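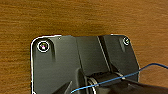
Figure 6.1. Wrist view of the bracket on the bench, with the blue wire crossing at lower right.

CHAPTER 6
Brackets, Screws, and Other Sources of Regret

By Clotilde Mallet and Haris Berisha
February

Print this chapter | E-mail this chapter

By now you own an arm that moves. It waves, it points, and if you did the exercises in Chapter 5 it can knock over a paper cup on command. What it can't yet do is hold on to anything, and a robot arm that can't hold anything is a very slow desk lamp.

This chapter is about mounting things to other things. Most readers want to skip it and get to the software. We wanted to skip it too, when we built the first Stimgate arm on a bench in the Kadus workshop, and we paid for that with a gripper that sagged a little further every evening until it was mostly gripping the table.

Start with the bracket. The one in Figure 6.1 is dark gray, with two rounded corners and a screw near each of them. Pay attention to the screws. A beginner tightens the first one all the way down, then finds that the second hole has wandered off. Start both by hand, leave them loose, square the part up, and then go back and forth between them. If you hear a crack, you have learned how tight is too tight, and you may print another one.

Next comes the wire. In the figure a thin blue one runs up and to the right over the roller and off across the wood. A wire lying over anything that might turn deserves a suspicious look. Before you power up, move every joint through its full travel by hand and watch what the wire does. It should never pull straight, and it should never get between two parts that intend to meet. Haris once routed a motor lead through what he called "plenty of room." The joint disagreed at 2 in the morning, and he spent the rest of the night with a soldering iron.

You will also need a view from the wrist. A small camera up there sees the fingers and whatever they are about to touch. It sees the fingers rather too well: in Figure 6.1 the one on the right is a broad, blurry wedge. Expect this. Lamps above the bench will put hard white glints on every screw head, and your software will find them fascinating.

For the work in this chapter, set aside a weekend and a budget for fasteners. We bought a box of 300 screws for the Stimgate build and were out of the only useful length in about a month. The rest are still on the shelf, should you be passing.

6.1 Before You Drill

Clamp the part. Your other hand is not a clamp, whatever it tells you.

Contact the authors | Copyright Rey Press | Back to top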